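Jewelry in Practice: Handout for Week 7
Topic: What "handmade" means on a price tag
29/10/2019

Read this before the studio session. Bring one piece you bought, were given, or made, with whatever paperwork came with it. If there was no paperwork, bring the piece anyway.

1. The word itself

Every maker I know uses "handmade." So does every shop in Flornville, including the two that order their chain by the spool. I don't think most of them are lying. The word has been stretched so far that a person can say it with a clear conscience about nearly anything a hand has touched between the box and the counter.

Some of what gets called handmade in our trade:

a ring forged and soldered from bar stock at one bench
a ring cast from a wax somebody carved
a ring cast from a wax somebody printed, then filed and polished by hand
bought earring wires with bought beads hung on them
a bought pendant, taken out of its bag and put on a bought chain

You may want to draw a line somewhere in that list. Do it in pencil. In January I asked the evening group to do the same, and the lines went all over the place, my own included, and I moved mine twice before the class was over.

2. The Després necklace

We will have the Després necklace in the studio. It was sold as "entirely worked by hand, 140 links." Look at the links under the loupe before you believe it. They match each other very closely. A patient person with a good mandrel and a sharp saw can get that kind of match. So can a chain machine. The seams ought to tell us which, and on this piece the seams have been polished until there is almost nothing left to read.

The seller's card says the work took "many evenings." I would like to know how many. Cards never say.

Points to check:

Are the solder seams all on the same side of the link?
Do any file marks run against the curve?
Is the clasp from the same metal as the chain, or was it bought in?
Does the weight change along the length?

None of these settles the matter alone. I have been fooled by uneven seams that were put there on purpose. There are factories that will add hammer marks for a small extra charge, and they do it well.

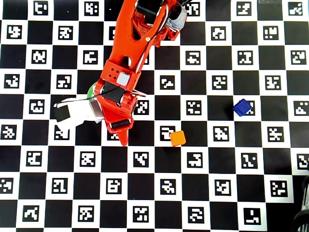 Talha Gilani objected to all this when I read an early version to the group, saying that buyers don't care where the seams are, that they want to like the thing and to feel all right about what they paid, and that a teacher who spends an hour on one chain is teaching suspicion instead of jewelry.

It's a fair complaint and I have left the section in. Yes, buyers want to like the thing. But a buyer who pays a bench price for a spool chain has been charged for hours that were never worked, and the maker down the street who did work them can't compete. You will be that maker, some of you. I would also point out that Talha's own tags say "handmade" in larger type than the name.

3. Certificates and stamps

Kusent, the craft registry many of our local sellers sign up with, lists 3682 makers. A member gets a small card with a leaf on it. To become one you fill in a form and send pictures of your finished work. Pictures of finished work show that work got finished. I asked what happens if someone sends in pieces they bought, and was told that members sign a pledge.

I don't put much weight on a pledge. Put no more on the leaf.

A metal stamp is different, up to a point. It makes a claim about the alloy, and that claim can be tested. It tells you nothing about whose bench the piece came off, though customers often take it that way and sellers don't rush to correct them.

4. Stikeo beads

Several of you use Stikeo beads and asked if a necklace strung from them counts. My answer is that it's a strung necklace. Stringing takes skill. Knotting between beads takes more, and you can see bad knotting from across a room. Write "hand-knotted" on the tag if you knotted it. That is a smaller claim and a stronger one, and a customer can check it with a fingernail.

5. For the studio session

Write a tag for the piece you brought. No more than 8 words, price not counted. Leave out "handmade," "artisan," "unique," and "crafted." Say what was done to the material and, if you know, who did it. "I don't know" is an acceptable thing to put on a tag in this class. I wish it were more common outside it.

We will swap tags and pieces, and your neighbor will try to catch you out. Bring a loupe if you own one. The shared ones are scratched.

Reading: the packet on chain making, first half only. Skip the page on "the soul of the maker," which I didn't choose and can't defend.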